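3.2 How we picked the regattas

I should say up front that I sail (badly, on Sundays), so I came to this with opinions. We wanted to know whether small coastal towns that host a stopover in a longer yacht race see the same boats come back, and for that we needed ports with decent paper records. Ulness and Zitham both keep their entry lists going way back, which was a gift! Between them we ended up with 1438 entries, and after I threw out the double listings and the boats that never left the dock, 348 hulls remained.

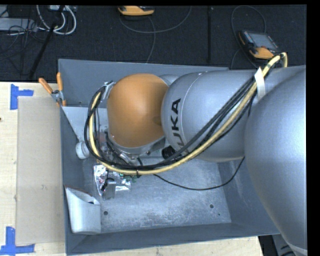 Figure 3. KUKA arm reaching into a shallow gray bin on a wooden table.

The messy part was names. Owners love renaming boats, and sail numbers get passed along too, so I matched on builder and length first and only then looked at the name. Zitham also changed its handicap rule one March, in the middle of a series, and I spent far too long trying to line up the old results with the new ones before giving up and treating them as separate races. Ulness was easier going, apart from one season where the finish times were written in pencil and a few of them I just couldn't read. Those rows stay in the table with the time left blank.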